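Kitchen corner, before the big sort

Welcome back to the Luvuna gallery! I've been putting this page off since January – mostly because every time I thought the kitchen things were in order, another box came over from Merbridge and we started over. It's a shorter gallery than usual, but I know a few of you like the "before" pages best, and I'm one of you (the "after" pages always make me want to go and mess something up).

The plan is simple enough. Dishes go together on the low shelf, pretend food gets its own tub, and anything that's lost its lid goes in the Innes box until the lid turns up. I've given myself a budget of 40 dollars for tubs and labels and I've already spent more than half of it on labels. They're very nice labels.

The white table, mid-sort. I love that pale green oval bowl and I'm keeping it out all year. The yellow banana with its peel partly open goes in the food tub, the red squeeze bottle can stay on its grey plate for now, and the green cup on its side needs to join the other dishes.

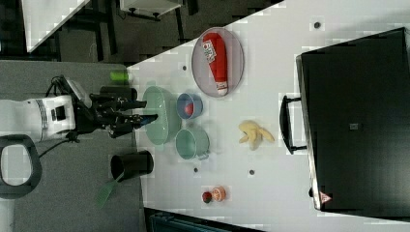

Alham wrote in to say that small lids do better in a shallow tray than in a tub, where they all sink to the bottom and you end up tipping everything out to find one.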